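Clay soil stays wet under new raised bed, should I dig it out or add something?

Asked by Sihan Cheng in Soil and Compost

Hello all. I moved to Brondatcombe last spring and made one raised bed behind the house. The bed is filled with bought garden soil, but under it is the original clay, and after rain the water stays at the bottom for a long time. My beans became yellow in September and when I pulled them the roots were short and brown.

I dug a small test hole next to the bed. I filled it with water at 7 in the morning and at dinner time there was still water in it. I think this is bad, but I don't know how bad.

My neighbor told me to mix sand into the clay. Another person told me sand makes it like brick. I have already 2 bags of gypsum from Paltico which I did not open. Please tell me which one is correct before I spend more money. I paid 565 for the bed, soil and delivery together, so I don't want to start from zero.

Answer from Lingyun Tan (marked as helpful)

Please don't add sand. Your second person is right, or mostly right. To change clay with sand you need a very big quantity, more than half of the total, and with a few bags you will get something worse than before. I did this mistake in my first garden and I had to break the soil with a pick the next summer.

What worked for me was slower. In fall, when the clay was damp but not sticky, I took the soil out of one end of the bed and pushed a garden fork into the clay as deep as it goes. Then I moved the handle a little back and forward, only to open cracks, and did not turn the clay over. I put compost on the cracks, returned the soil, and did the same for the other end.

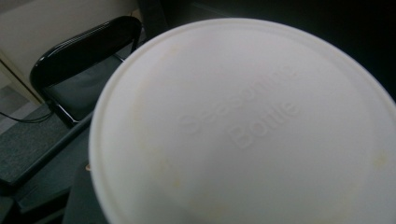 After this I covered everything with shredded leaves, as thick as my hand is long. The worms pull it down during winter. In the second spring the water in my test hole was gone before lunch, and in the first year it stayed until the next day. So you need patience, one winter is a start only.

For the gypsum, it helps when the clay has too much sodium. In many gardens this is not the problem. Do a soil test before you open the bags, maybe the shop will take them back.

Also check where the water is coming from. If a downspout ends near the bed, no compost can fix this. Mine ended one step away from the tomatoes and I did not notice for a whole year.

Answer from Xiao

just make the bed higher. I put one more board on mine and filled it up, beans are fine now. digging in clay is too much work for me

Answer from Zumemness

I agree with Lingyun about the sand. I want to add that beans can become yellow in September only from age, so look at the roots of your other plants also. If those are white and firm, the situation is not so terrible.

Comment from Sihan Cheng

Thank you to everybody. I looked today and the downspout is on the other side of the house, so it is not this. I will do the fork method when the rain stops and keep the gypsum closed until the test. Is it okay if the compost is not completely finished? Mine has still some pieces of eggshell and stems.

Comment from Lingyun Tan

Eggshell is no problem. The thick stems I would take out and put back in the pile.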